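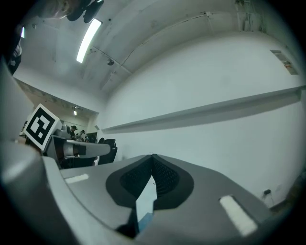
Black office chair against the far wall. Two people and a monitor at that end of the room too.

Session 4: Chairs, screens and who sits where

Notes for the Workspaces evening course, Bart Van Hecke

Last session we did desks, and I promised we'd get on to chairs before anyone started shopping. So keep your purses shut for one more week, please!

I always begin with the far wall of a room. Chairs drift there. Somebody pulls one over for a quick chat at a screen, pushes it back afterwards, and before long it lives against the wall and has stopped belonging to any desk. A chair with a rounded backrest is quite happy in that spot (it doesn't dig into the plaster the way a square one does), but I'd still ask whether anyone sits on it. When I helped rearrange the Tremix office in January we found 23 chairs for a good deal fewer people, and most of them had coats on.

Now, screens. If two people often stand and talk by the same monitor, you've got a meeting place whether you drew one on your plan or not. Give them a bit of floor. I like to leave a clear strip behind the desk so a person can walk past without turning sideways - on your squared paper that's two squares, not one, and yes, I did see several plans last time with one.

What to look for when you try a chair:

Sit right back. If the edge of the seat presses behind your knees, it's too deep for you.

Feet flat on the floor, and then look at the screen. Your eyes should land near the top of it. If they don't, change the chair first and the screen second.

Lean back properly. People perch in shops because they feel watched. Lean!

Go round the back and have a look at it from low down as well, as you would if you'd dropped a pen. You see far more of the underneath that way, and wobbly bits tend to be down there.

On money: I was quoted roughly 500 for a new Lodeck and paid much less for a second-hand one, which I'm sitting on now. The arms are scuffed. I don't mind.

For next time, draw one wall of a room you use, with every chair marked, and put a cross on those that haven't been sat on all week. Bring it rolled, folded, whatever you like. We're in room 441 again, and the spare squared paper is in the drawer by the door.

Workspaces evening course | Handout 4 | © Bart Van Hecke | Back to top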